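Gwenllian Griffiths
**Plastic bowls, a thread**

Somebody in my feed says you can fix a messy kitchen by "nesting by color." I have read all 15 tips so you don't have to. I have doubts.
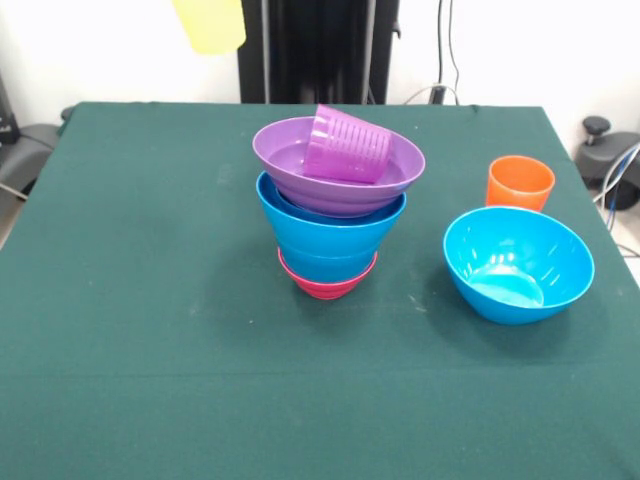

2/ Tip one is that everything in a set should stack into one tower. Fine on the shelf in the store. At my place in Candadham the tower lasts until somebody wants cereal, and the bowl they want is always the one at the bottom.

---

3/ Then the cups. Every one of these guides goes quiet when it gets to cups. A tumbler doesn't nest in a bowl. You can lay it in there on its side and call it storage, but I call it a cup lying in a bowl.

---

4/ The post has 4,000 likes. I scrolled the replies looking for one person who had kept it up for a month. Found a lot of heart emojis and a woman selling shelf liners.

---

5/ "Assign each family member a color." Samuel was purple for two days. Then he decided he was blue, and so was Bronach, and we had a fight about a bowl before 8 a.m. on a Wednesday. Great system.

---

6/ Also not sold on the claim that bright plastic "makes kids want to put things away." Mine like bright plastic. They like it on the floor, in the yard and in the bath.

---

7/ Someone asked if I'd tried the Heltarbridge stacking rack. I looked it up. It's a rack. It holds 4 bowls. I have a shelf that does that, and it came with the house.

---

8/ What I will give them: wide, shallow bowls on top, deep ones underneath. I tried it the other way up and the whole thing leaned. So that's one tip out of 15 I'd repeat to a friend.

---

9/ The rest is just telling you to own fewer bowls, spread over 2,054 words with a discount code at the end. My grandmother could have said it in five and she'd have been drying a plate at the time.

---

10/ Anyway, cups are going on the hook rail by the sink this weekend. If they're still there in March I'll come back and say so. Not holding my breath.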